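Sink day. Finally. Been putting it off since June and the yellow gunk on the rim was starting to bug me every time I filled the kettle.

Quick notes becuase I have to be out the door by 2. Dark brown cloth, the old one with the frayed edges – it holds up better than the new ones, which go slimy in a week. Start at the back wall under the faucet, that's where everything dries on. Then the ledge. Then the bit behind the soap, which I always forget.

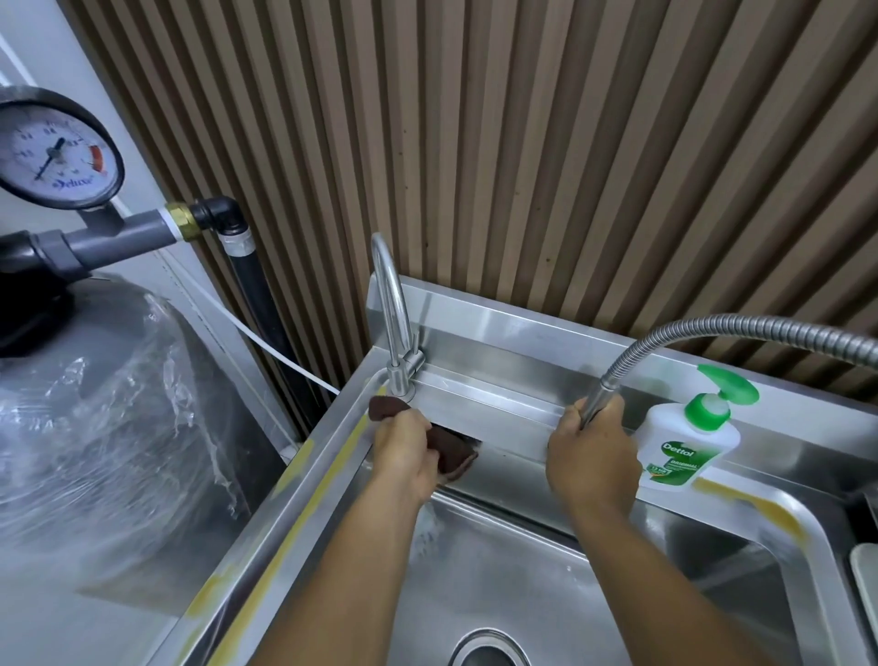
Graça swears by baking soda and leaving it 9 minutes. I gave it maybe four. Rinse, wipe, rinse again, work down to the drain last so you're not pushing muck back uphill. Don't use the scratchy green pads on brushed steel, I did that in the Arnia Street apartment and the marks never came out.

The yellow stuff is old glue I think, or whatever film the sink came with. Soap does nothing. Mohcine says cooking oil on a paper towel, leave it, then scrape with a plastic card. Will try tonight if theres any oil left.

Still to do – under the sink, the dish rack, the trash can lid (ugh). More hand wash on the shopping list too.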